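Winia Lunch Club, one month in
May 1, 2019

I signed up to Winia in February because the Trirka cafe near work had put its soup up again and I was tired of paying for bread I didn't want. The idea is simple enough: you pay for a month, pick a dish from the app before 9, and it turns up at your desk. Delivery is free within the centre, or so the banner claims. There is a "packing charge" on every order, and it took me a week to spot it.
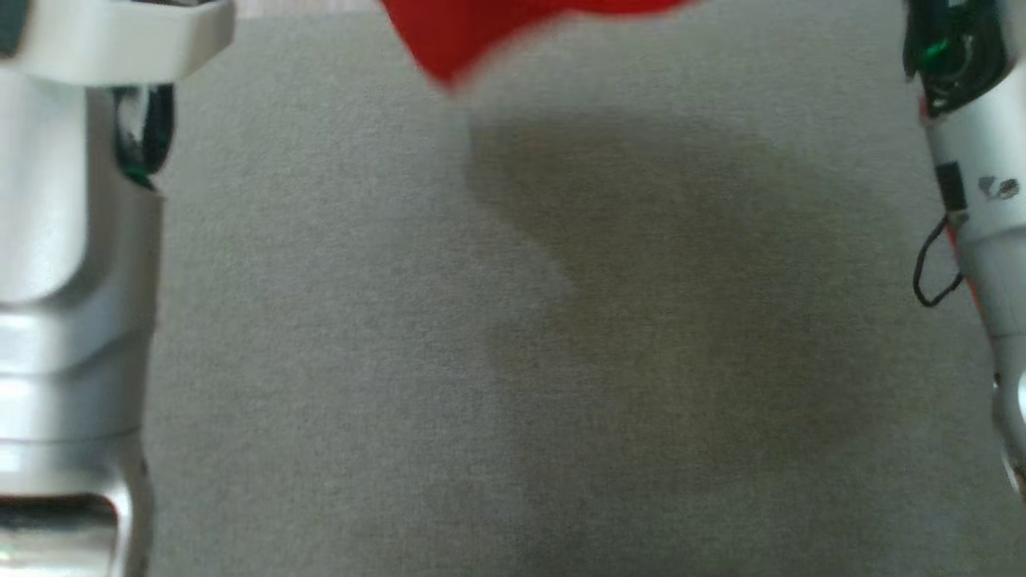
Red cloth over the grey carpet.

The food, then. The Lozano bean bowl is the one everybody raves about and I can't see why. It says 370 grams on the lid. Mine was mostly rice, with a spoonful of black beans and a lime wedge that had given up. The Tera noodles were better -- proper chilli, plenty of spring onion -- but they arrived almost 30 minutes late twice in one week, and cold noodles are cold noodles.
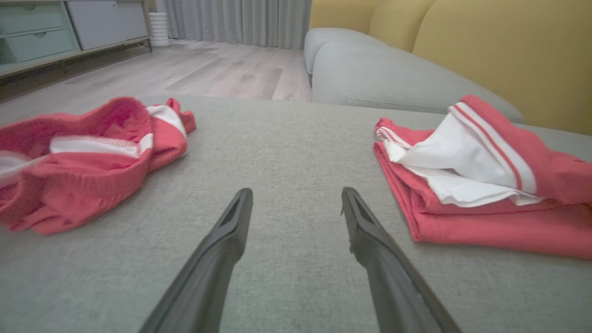
I wrote to support about the late ones and got a voucher, which only works on orders of two dishes or more. Make of that what you will. The menu page promises 100 dishes, though a good few are the same curry with a different thing on top, and the vegan filter still shows you the halloumi wrap.

Would I renew? Not at full price. If they drop the packing charge I might try another month, mainly for the noodles. The soup at Trirka is still too dear, but at least it's hot.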